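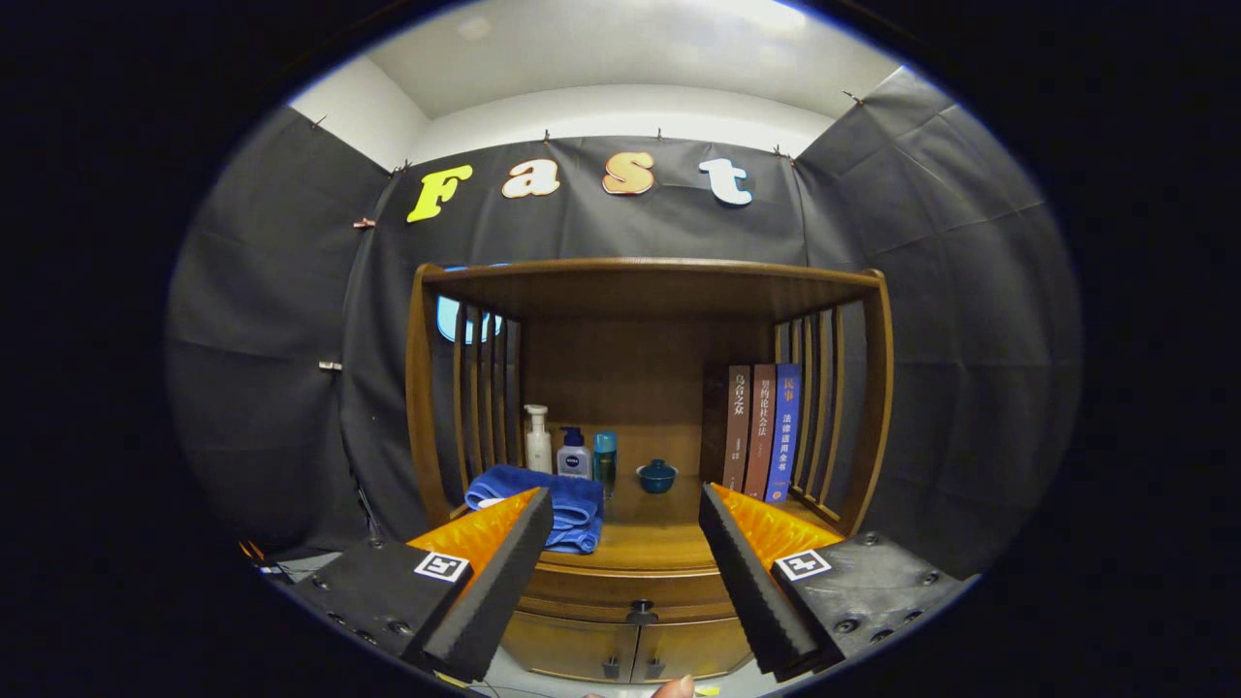

3. Ensaio da toalha

A toalha azul era o objeto mais difícil da lista, e por isso Obed Dramani a tinha deixado para o fim. Frascos e livros têm arestas, têm massa, têm um lado de cima. Uma toalha dobrada tem uma borda, e a borda muda de sítio conforme quem a dobrou.

A pinça estava na quarta revisão. Blocos pretos, marcadores quadrados, almofadas cor de laranja, uma tira de espuma com ranhuras na face interior de cada dedo. Nii Asamoah cortara a espuma na oficina partilhada de Undville, numa terça-feira em que o compressor não pegava, e deixara um bilhete preso ao torno: "ranhuras na vertical, não voltar a discutir".

– Força? – perguntou Mwanaisha Temba, sem levantar os olhos do caderno.

– A mesma do ensaio dois.

– Então escorrega.

Obed fechou os dedos sobre a borda da frente. As almofadas encostaram ao tecido e cederam um pouco. Atrás, no armário, continuavam alinhados os frascos: o de bomba, o NIVEA de tampa azul, o translúcido. À direita, os livros. Ayuba Wumbei tinha proposto retirá-los para simplificar o percurso de aproximação. Mwanaisha recusara por escrito. Uma prateleira simplificada, dizia a nota, produz uma pinça que só funciona em prateleiras simplificadas.

– Puxa.

A toalha avançou, dobrou-se sobre si mesma e ficou presa. Obed manteve a posição. Mwanaisha anotou o número do ensaio, 181, e ao lado uma letra, R, de retida. A letra E, de escorregou, enchia as páginas anteriores.

– Outra vez – disse ela.

Repetiram. Retida. Repetiram com a dobra virada para dentro. Escorregou. Obed pousou a pinça na bancada e examinou a tira esquerda à luz do candeeiro. A cola levantava numa ponta, três milímetros de folga, o bastante para a ranhura fechar quando a almofada comprimia.

– É a cola do Nii.

– É a cola que o Nii tinha – corrigiu ela. – A outra está encomendada à Letside desde fevereiro do ano passado.

Ninguém na oficina se lembrava de quem tinha começado o projeto. O nome, Flevavura, vinha já na etiqueta da primeira caixa de peças, com a letra de alguém que deixara de pagar a quota. Kojo Tetteh defendia que era uma sigla. Passara um serão inteiro a tentar desdobrá-la e parara na segunda sílaba.

Obed raspou a cola velha com uma lâmina, aplicou a nova camada e apertou a tira com um grampo. O tempo de cura indicado na embalagem era de 41 minutos. Mwanaisha marcou a hora na margem e foi endireitar a toalha, três dobras, borda para a frente, como no protocolo.

– Quando isto agarrar sempre – disse Obed –, o que é que fazemos a seguir?

Ela passou a mão pelo tecido para tirar um vinco.

– Meias.

Ele pensou nas meias durante algum tempo. Depois foi procurar no armário das ferragens outro par de parafusos, porque o bloco direito também tinha folga. Encontrou 15, todos do comprimento errado, e começou a medi-los.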